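Home | The Building | Workroom | Gallery | Open Hours | Getting Here | Contact

We use cookies to remember your settings and to see which pages people read. By continuing to browse you agree to this. OK | More information

The Workroom at Masell: Mats, Light and a Long Curtain

Welcome back to the gallery, and welcome for the first time if you found your way over from the Plulow newsletter (we've noticed quite a few of you do, and we love it). This page is for the workroom, which has somehow gone without a gallery page of its own for three years, even though it's the room people ask about most when they come through the door and the room we all drift toward when we have a cup of coffee in hand and nowhere in particular to be.

If you've only seen Masell from the street, you might picture it as dark inside. It's a big old place and the entrance does it no favors. But walk through to the workroom on a clear morning, say at 9, when the light is coming in full strength, and you'd think you had stepped into a different building. We've had people stop in the middle of a sentence. I did it myself the first time, with a box of paper samples under my arm and the Plulow summer program to lay out, and I don't think I got a single sheet cut before lunch.

The workroom belongs to everybody who uses it, so it never looks quite the same twice. One week it's all paper and card for the Kuusk lanterns, the next it's fabric, and in between there's a day or two when you can see the surfaces again and we all say how nice it looks and promise to keep it like that. We do try! There's a tidying hour at the end of each session, which has crept up from 40 minutes because we talk too much, and most things do find their way back to where they started.

A few views of the room and the things in it:
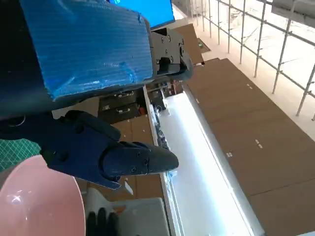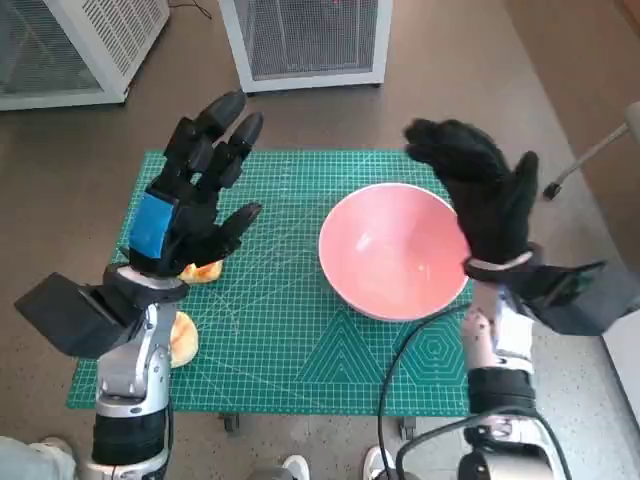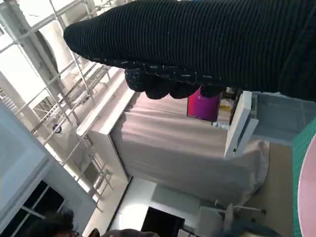 The workroom at Masell. First: the light box, switched on, and the railing. Second: the green mat and the pink bowl. Third: the curtain and the tall rack.

I'll start with the light box, as it's the thing in the first picture that I'd carry out of a fire. It's long and white and has a raised rim, and when it's lit it throws such an even glow that you can lay a pattern on it and trace it onto good paper without pressing your nose to the table. The Kuusk lantern people swear by it. I use it for checking whether two layers of a design line up, and on gray winter afternoons I'll confess that I sometimes turn it on just for company. Small parts and cables do tend to collect along the edge of it, and you can see a little line of them there now. We have had long talks about where these should live, with the shelf with the labeled drawers generally winning the argument and then being ignored.

The brown floor in that same picture is made up of big rectangular panels, and those small white marks on it are tape, set out in pairs. I'm fond of tape on a floor. It tells you that somebody has thought about where a thing ought to go, and it saves so much shuffling back and forth when you're arranging a room. If you're coming in to set up, please leave the tape where you find it and ask at the desk before adding more. Beyond the floor there's the white railing with the walkway next to it, and past that the whole bright open area, which is where I'd send you for a breather after a long spell of close work.

Now the mat. Anyone who has cut paper for a living, or for a school play, or for a niece's birthday, will know the particular pleasure of a good large cutting mat, and the one in the second picture is a beauty. It's green with a fine white grid, with measurements along the edges, and down toward the lower right there's a set of triangles nested one inside the other, with a pattern of hexagons beside it. I used cutting mats for a very long time before I paid any attention to those shapes. Then a regular from the Skister quilting circle showed me how she lines up her patchwork pieces against the printed angles, and I went home and recut an entire cushion cover that had been bothering me since June. There are faint diagonal and curved lines across the mat as well, and they're worth getting to know if you do anything with corners.

The pink bowl is sitting on the mat in that one, empty, and I have to say something about the bowl, as it has its admirers. It's a simple round thing, pink with a white rim, a soft salmon color on the inside, and it looks wonderful against the green. At one time or another I've seen bowls in this room hold pins, buttons, paper offcuts, clementines and a very small amount of glitter (we no longer do glitter). Having one within reach when you're cutting is a good habit. Scraps go in as you work and the mat stays clear, so your ruler sits flat and your lines come out straight. I was taught that by my grandmother, who used a pie dish.

The third picture looks a different way, toward the curtain. It's a big, generous beige-gray one with a touch of pink in it, and it hangs in soft folds along the tall white cabinet or partition, depending on what you like to call it, and then bunches up rather grandly toward its lower end. Those of us who sew have opinions about the way it gathers. The Skister circle has offered to hem it more than once, and perhaps one day we'll say yes, although I like a curtain with some extra to it. A room with so many hard edges needs something soft to rest your eyes on.

Off to the left there's the rack, all thin white and light gray tubes going up and across, with clamps where they meet and the big windows blazing away behind. It's a handsome thing with the light pouring through it. There's a small round blue-and-white sticker on one of the rails that I had walked past for months before I spotted it, and now it's the first thing I look for. Look down in the corner, too, and you'll find a window with dark panes and white bars between them, a nice little piece of old-fashioned joinery in spirit even if everything near it is bright and plain.

If you'd like to come and use the room, the open hours are on their own page and the list at the desk fills up quickly in the weeks before the Kuusk lantern walk, so do put your name down early. Sessions run for 3 hours. Bring your own knife and spare blades, wear shoes you don't mind getting paper stuck to, and come and say hello even if you're only passing through on the way to something else.

More views of the building will go up as we get round to them. The stairwell is next, and after that the Plulow print cupboard, once we can get the door all the way open.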